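4.2 Rules for Recording in Lived-in Rooms

When we first wrote our guidelines for the Taren collection, we spent most of our effort on the tool and far too little on the room, and it took us a good while to see how lopsided that was. The present version has nine rules, and the first asks operators to leave clothes and bedding as they find them. A hoodie lying partly over a folded cloth, next to a shirt spread out loosely, is just the sort of thing a home robot will have to cope with one day.
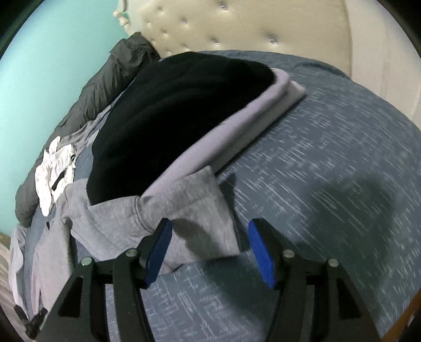
Figure 3. Reaching for clothes on a bed, with the two-finger hand-held gripper.

Rule 2 covers consent, and we would gently urge other groups to borrow it. Every adult in the household signs before recording begins, and any of them may withdraw an episode later without giving a reason. Of the 1,336 episodes collected at the Haltham and Carhuamaca sites, 137 were taken out this way, and we were glad to see the rule being used (even if it did cost us some very nice folding!). Rule 3 deals with papers and family photographs, which must be put away by the residents themselves.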